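The technician at Maurya has worked two years with the Fuleck hand grippers, and she was the first to notice that the finger on one of them did not release.

"We were collecting laundry folding in apartments," she says. "The person squeezes the handle, the fingers close on the cloth, and then they must open. One evening they stayed closed — the cloth came along with the tool and a seam was torn."

At first her team blamed the operator. She does not like to remember this part. The log had 2,751 grasps, and in 96 of them the fingers opened late. All the late ones were with thin, soft clothes.

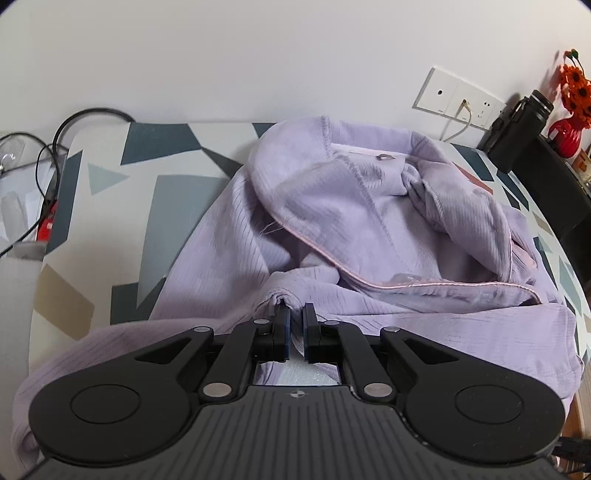 "With a towel you feel nothing strange," she says. "With thin cloth, a thread can go into the joint. You don't see it, and it becomes a small brake."

She wrote to Dareck, who makes the linkage, and they asked her to send two of the tools back. The answer came in June. The pivots had too much side play, so there was enough room for fibers to enter.

Was anybody hurt? "One pinched finger, not serious. But he pulled the cloth with his free hand while the tool was still closed, and this we had forbidden only by speaking. Now it is written."

The Nukport office now cleans every joint with a soft brush before each session. She is still waiting for the new pivots.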